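Who Left the Lights On? Standby Power in a Shared Student Building
By Fermín Paredes
May | 17 shares | 16 comments

Background

Illwood Hall was built when a student owned one lamp and possibly a radio. It now houses 87 of us, and we have brought our things. The electric bill goes to the college, so the residents regard it much as they regard the weather.

For my term project I wanted to know how much power the building uses while everyone is asleep. My adviser suggested something smaller. I kept the topic and made the building smaller, by studying only the second floor. 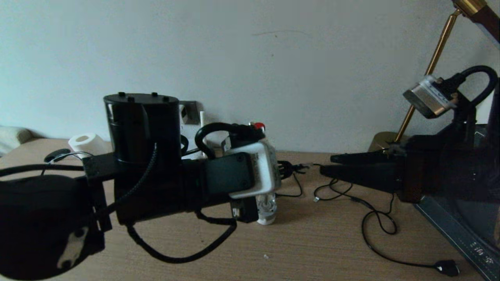

Method

I borrowed a Cluvell plug-in meter from the physics office and left it on each device overnight. Residents were asked to use their things normally. Several responded by unplugging everything they owned, out of politeness, and those nights had to be repeated.

Chargers were measured twice, once with a phone attached and once without. Network gear was measured only once – people will lend you a bicycle sooner than they will go a minute without internet.
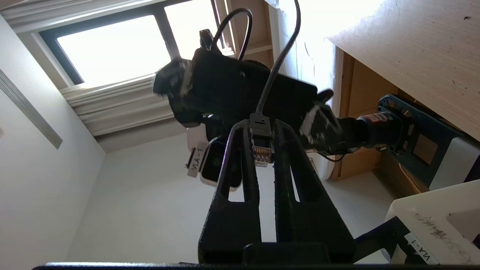 I also handed out a survey asking which devices people thought used the most power at night. I got 76 replies, more than the second floor can hold, so word had traveled. Most blamed phone chargers. One blamed the dean.

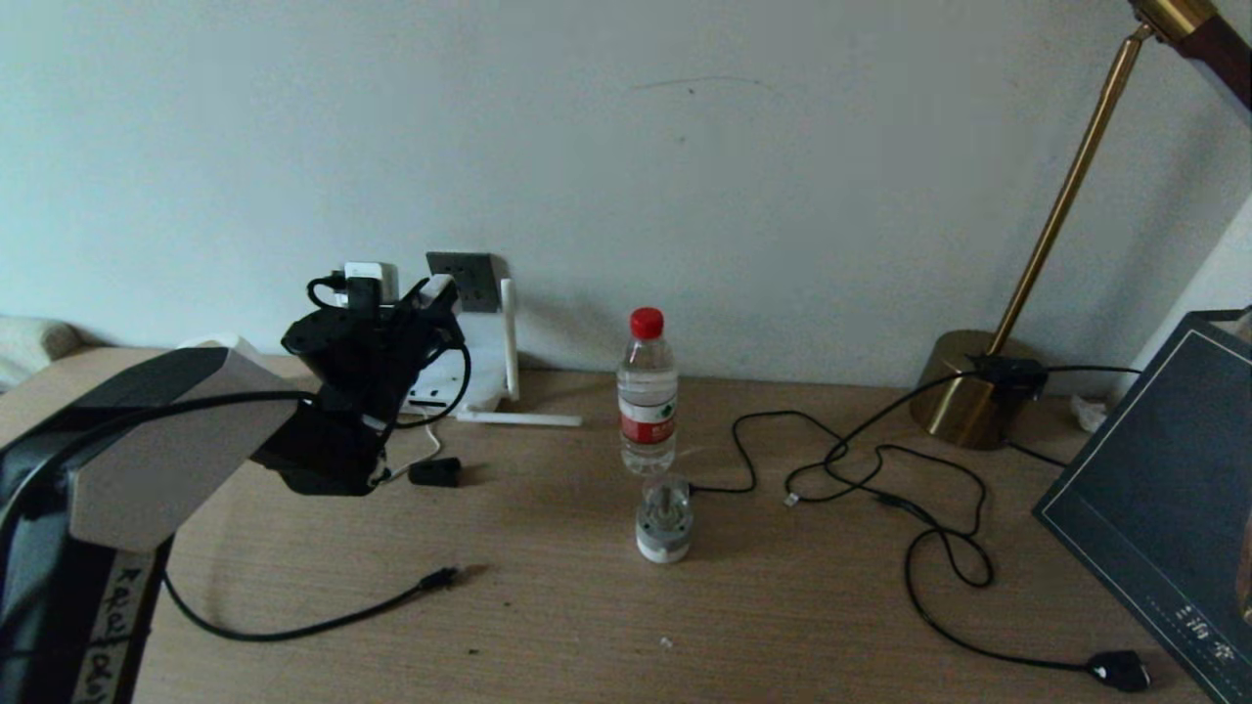
Results

Phone chargers with nothing attached barely moved the meter. The real offender was the lounge refrigerator, a Magbanua with a torn door seal, which ran through most of the night keeping one jar of mustard cold. Second place went to an old stereo that had been "off" since before I enrolled.

Turning off power strips at bedtime helped a little. People kept it up for the first week and then slid back, myself included.

Discussion

The survey and the meter disagree, and I side with the meter. We worry about the small things we handle every day and walk right past the large one humming in the corner. A new door seal would save more than all our good intentions with the chargers, though it makes for a duller poster.

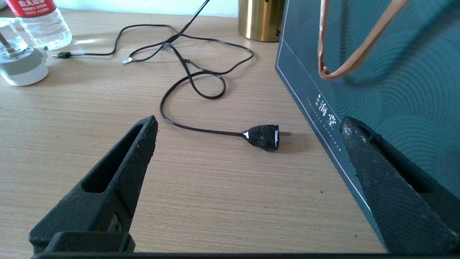

Grustano: Did you check the seal on the third floor fridge too? Ours won't close unless you lean a chair on it, and I'd guess it beats your stereo easily.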